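Learning Two-Handed Packing from Human Demonstration

Over the past year, our group at Hindum has studied whether a two-armed robot can learn household packing tasks from first-person recordings of people. I would like to set out the method and one result.

Each task was demonstrated 52 times by Radomir Vidmar and Puspita Latuheru. The demonstrator works at a table, and the view is taken from head height. Hand positions are estimated from the video alone – no gloves or markers are worn – and then converted into targets for the two robot arms.

We tested two policies over 100 trials each. The first was trained on robot data only. The second also received the human recordings, and it completed 10 more trials than the first. Most of the gain came at the moment when both hands must hold an object at once. In the storage box task, one hand is placed on each side of the open box, and the policy must learn that neither side can be released early.

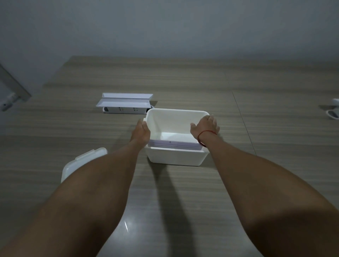

Remaining Work

Larasati Rahman is now repeating the trials with boxes of other sizes. The lid is still fitted poorly by both policies.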